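Help wanted at our craft and swap room in Davville

Hi all! I'm Rukhsana Lodhi and I look after the upstairs craft and swap room on Trakdale Street. We open again in December and I need 5 people to help me get the place sorted - tables, cloths, shelves, the lot. It's paid by the hour, mornings from 9, and you'd be working with me and Tahira Jafri.

You'll be moving furniture (nothing terrible), labeling shelves and setting up the tables so folks can sit down and get going. I'm fond of the bright cloths, so those stay!

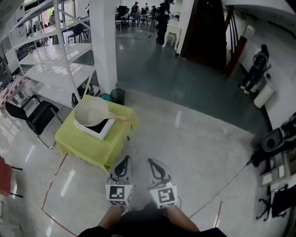 The green table, with the white shelves behind it.

No experience needed, but you should be OK with stairs and with changing your mind twice about where a table goes. I do that a lot. If you have a good eye for fitting things onto shelves, even better - please say so when you write.

Send me a few lines about yourself and which mornings you're free, or leave a note at the desk marked "Room 7". Lunch is on us.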